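Flistia Homebrew Circle
Minutes of the general meeting held October 7, 2019

Present: 30 members and two guests. Apologies were received from the Gandia group.

1. Minutes of the last meeting
Agreed as a true record, with one correction. The June brew day produced a brown ale and a saison, not two brown ales.

2. Money
The balance stands at £2,568. Income since the last meeting was £702, nearly all of it from subscriptions and the bottle sale. The hall hire for the first half of the year has been paid. It was agreed to keep subscriptions as they are.

3. Group malt order
The order with Santoro will go in at the end of the month. Members wanting pale malt should take whole sacks where they can, as splitting took most of an evening last time. Crystal and chocolate malt can still be had by the kilo. Two members asked for rye. It will be added if a full sack is spoken for. Payment is due with the order and not on collection.

4. Competition
The theme is bitter, any strength up to 5 per cent. Each entry is three bottles, brown glass, plain caps, no labels. Several entries last year were marked down for over-priming and one could not be poured at all. Judges asked that the score sheets have more room for comments on aroma. Agreed. There was a long discussion on whether fruit should be allowed. Put to a vote and lost, 11 to 17, with two not voting.

5. Shared equipment
The large mash tun has a slow leak at the tap. A new washer has been bought and will be fitted before the next brew day. The counter-pressure filler was returned without its spare seals. Whoever has them is asked to bring them back.
The temperature controller for the fermenting fridge was discussed. The old one reads two degrees high and has spoiled at least one lager. Members preferred the Esum unit to building one from parts. Purchase agreed, up to a limit of £300 to include a second probe.
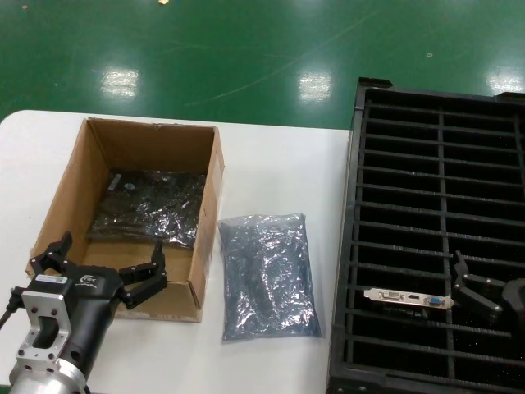
Item 5: bagged item in open cardboard box.

6. Hop growing
Yields were mixed. Fuggles did well against the south wall, Goldings suffered from mildew. Rhizomes will be shared out in early spring. A list is on the noticeboard.

7. Any other business
Empty bottles must not be left in the hall kitchen. The tasting glasses need replacing and prices will be brought to the next meeting. A visit to Gandia was proposed and dates are to be looked into.

The meeting closed at 9.40 pm and was followed by a tasting of six members' beers.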